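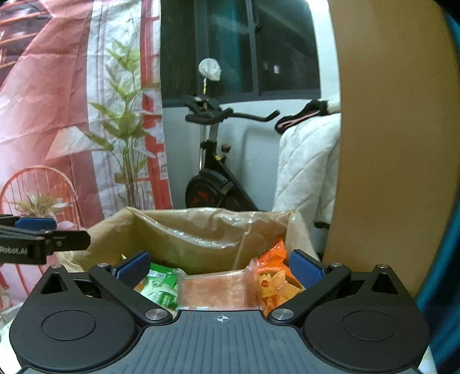 Fixing the clock problem in my gripper recordings

7th January

In my last post I wrote that the training part was going well and the data part was not. Zoila Bermúdez wrote to me the same evening and asked which numbers I was looking at. I was a little ashamed to answer, because I had looked only at the loss curve. So I spent the holidays on the boring side of the project, the tool that turns raw recordings into episodes. I call it Skorngate.

I have 441 recordings of picking snack packages from a box with the hand-held gripper. Skorngate reads the video, tracks the gripper pose, estimates the finger opening and writes everything to one file per episode. From 441 recordings, 321 came out as good episodes. I believed that the others were lost because of bad tracking, and I blamed the plastic. A wrapper is shiny, a plastic liner is shiny and full of folds, and feature points on such surfaces move when the light moves. It was a comfortable explanation and I kept it for too long.

What I did wrong was the time. The pose stream and the finger stream had different clocks, and I aligned them by the first sample of each. But the first finger sample comes late, and the delay is not the same in every recording. In the worst one it was 216 milliseconds. For slow motion you do not notice it. For a grasp it is terrible: the file says that the fingers are still open when the hand already goes up.

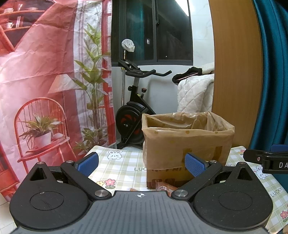 My filter then saw an "impossible" grasp and threw the episode away. It was doing its job well on wrong input.

The new alignment is simple. At the start of each recording I open and close the fingers two times, and Skorngate finds this movement in both the image and the finger signal. Then it slides one signal over the other until the error is smallest. For old recordings without this start, I use the first grasp in place of it, and this is less exact but good enough for me.

After the change only 6 recordings are still rejected. I watched them all, and in those the tracking is really lost, so the plastic has some guilt after all.

I also moved the settings out of the code. Before, the search window was written in three different files, and naturally I changed it in two. Now there is one config file, and its values are copied into each episode, so I can see later how it was made.

The next step is to train the policy again with the same seed and compare. Asell, my small planning library, also needs a change, as it still expects the old time format. I hope to publish both in March. If somebody has a better method for the old recordings, please write to me, I read all comments.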